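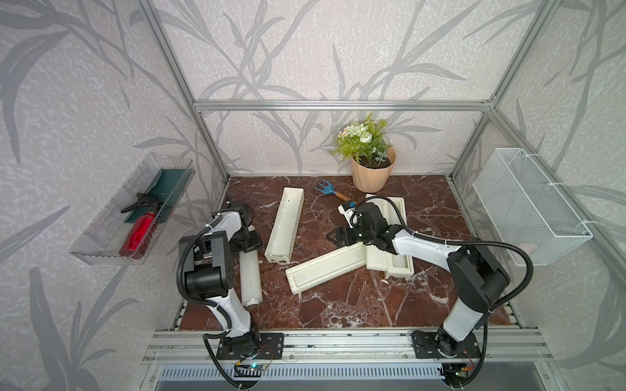 An afternoon at the Honuvo open day

4/30/18

I said I would write up the open day at Honuvo, so here are my notes. It's a small company in an industrial park outside Vandby, a 45 minute drive from my house if you don't miss the turn after the lumber yard, and I missed it. They build and train robot arms for light handling jobs. Once a year they open the doors to people who have signed up on their mailing list. I had signed up in December and forgotten, and then the email came.

I'm not an engineer. I worked in the office of a plant nursery for a long time and I still help out there in the spring. Most of my interest in robots comes from wondering which parts of that work a machine could do. I have read a lot of articles promising all of it, and I wanted to see one of these things with my own eyes.

Getting in

You park behind the building. There was a sign-in table, a name badge, and a sheet to sign saying you wouldn't reach past the yellow tape. They split us into groups of 11. My group was mostly people from local businesses, plus a father with two teenagers and a retired machinist who asked better questions than the rest of us.

Our guide was Natalie Pearce. She runs the training side, meaning she is in charge of the people who teach the arms what to do. She talked for maybe ten minutes before we went in, with no slides. I appreciated that. The main thing she wanted us to understand was that the arms are bought in, and that what Honuvo does is everything after that: deciding on the tasks, setting up the cells, running the tasks many times, and then checking whether the software has learned anything.

The garden cell

They had several work cells running and each group spent time at a few of them. The one I liked best was the one they call the garden cell, for obvious reasons given my background.

It's a compact booth built from aluminum bars, with two white and black arms mounted on a rail along the front. They have papered the walls with a gray leaf pattern, and the floor is a dark red marble pattern with white veins. I had expected bare metal. Natalie said they change the wall and floor coverings regularly, so that the software doesn't get used to one background and then fail when somebody moves it to a different bench. The next covering was already picked out, she said, and it was yellow.

The job that afternoon was tidying up after potting. There were three white planter trays on the floor of the cell, lying every which way with one partly on top of another, a little hand rake with a blue head, and a potted plant with white flowers against the back wall. A clear tray on the left wall held a red spray bottle and something green, a cloth or a sponge. On the right wall was a white wire basket with nothing in it.

The goal was to get the trays stacked one inside the other, put the rake in the basket, and leave the plant alone. Leaving the plant alone is part of the score. If an arm brushes the leaves on the way past, it counts against the run.

What it looked like in practice

Slow. That was the first thing all of us noticed, and one of the teenagers said so out loud. The left arm went out over the floor and stopped. Then it moved a little and stopped again. The right arm came in over the trays and hung there for a few seconds before going down. Each tray has a raised rim, and the arm has to get its fingers on the rim without pushing the tray away.

On the first run we watched, the right arm picked up the tray that was on top, lost it, and picked it up again. The second tray went into the first at an angle and stayed crooked. The left arm pushed down on one end, and the other end came up. I have done exactly the same thing with a stack of window box liners, so I had some sympathy. The run ended there because it was out of time.

The second run went better. It got all three trays nested, and then the left arm took the rake by the handle and passed it to the right arm, which dropped it into the basket. It did not hit the plant. People clapped. Natalie didn't clap, but she did write something down.

The machinist asked why it needed two arms for this. The answer was that one arm can stack trays if they happen to be lying conveniently, but when they overlap you often want to hold one down and lift the other. The handoff with the rake was there because the left arm couldn't comfortably reach the basket. He then asked why they didn't just move the basket to the left side. She said that in a customer's building the basket is wherever the customer put it.

How they teach it

This part took me a while to follow, so I'm writing it down while I remember it.

A person operates the arms by hand through a set of controls and does the task from start to finish. Everything is recorded: where the arms were, what the cameras saw, when the fingers opened and closed. Then the objects are moved to new spots and the person does it again. For the garden cell they had 3,606 recorded runs as of that morning. The number was on a whiteboard by the door and somebody had drawn a small flower next to it.

After that the software is trained on the recordings and the arms try the task on their own. That was what we had been watching. When it fails in some particular way, they go back and record more runs of that situation. The crooked tray was one of those. Natalie said they had already recorded a lot of crooked trays and were going to record more.

Failed runs are kept too, with a label. I asked if the operators got bored, and she said they work in short shifts and trade cells, partly for that and partly because one person always does things the same way. If only one operator recorded everything, the robot would learn that person's habits, good and bad.

Trying the controls

Anyone who wanted to could have a turn. They used a different cell for this, an older one with foam blocks and a plastic bin, so visitors couldn't break anything they cared about. Faizal Harahap was looking after that station. He is one of the operators and very patient.

My turn was five minutes. You hold a handle in each hand and the arms follow you. The moving around part is easy. Judging depth is the hard part. I kept closing the fingers in front of the block, sure that I was on it. Faizal told me to look at the block from the side if I could and to go down lower than felt right. I got one block into the bin, and I knocked another off the table. He said that was normal for a first try. The younger of the two teenagers got 8 blocks in, so I'm not sure what normal is.

What I took from it is that you can't feel anything. When I pick up a tray at the nursery, my fingers tell me right away if it's slipping or stuck to the one under it. With the handles, all I had was my eyes. After five minutes my shoulders were tight and I was glad to hand it over.

The other stations

I'll go through these faster.

One cell was sorting small cardboard boxes by size. It worked every time we watched and was a little dull, and I suppose a customer would be happy to hear that.

Another was folding hand towels, and it was being fixed when we got there. We stood and looked at it for a bit. There was a loose connector somewhere.

In the back room they had a table where you could pick up different kinds of fingers for the grippers. Some were smooth, some had a rubbery surface, and one pair was shaped like spoons. The rubbery ones wear out and have to be replaced. I asked about potting soil, because grit gets into everything at the nursery, and got a straight answer: they hadn't tested it with loose soil around the arms and wouldn't promise anything.

A customer of theirs, Rowbotham, had a stand near the coffee. They pack garden supplies for mail order and are planning a trial with one cell called Gurkemeo. I think that's the project name and not the machine. The woman at the stand said they would start with stacking empty containers at the end of the day. It's a job their people put off, and it doesn't matter much if it goes slowly overnight.

That made more sense to me than anything I've read on the subject. At our nursery the empty trays pile up by the back door from March on, and whoever is last out is supposed to stack them. I can picture a pair of arms doing that in the dark for hours. I can't picture them repotting a root-bound fern.

Questions I had written down beforehand

Cost: they wouldn't give a figure on the day. It depends on the task and how long the training takes.

Safety: the arms they use are fairly light and they stop when they meet resistance. They still keep everyone behind the tape while they're running.

Does it learn while it's working at a customer's site? No. It gets updated now and then, when they have trained a new version and tested it in their own building.

What happens if you give it a tray it has never seen? If it's close in size and shape, it may manage. A round pot would be a different task, and they'd want to record it separately.

Would it replace somebody? I asked this one of Natalie directly. She said that the customers she talks to are short of people for the end-of-day work, but that she couldn't speak for every customer. I thought that was fair enough.

If you want to go

They plan to do it again next year, and the sign-up is through their mailing list. Wear shoes you can stand in, as there are almost no chairs. The coffee was fine and the cookies were gone by the time our group got to them. Take the first turn after the lumber yard, the one with no sign.

I've asked if I can come back when the garden cell has a new set of objects in it. Faizal mentioned watering cans.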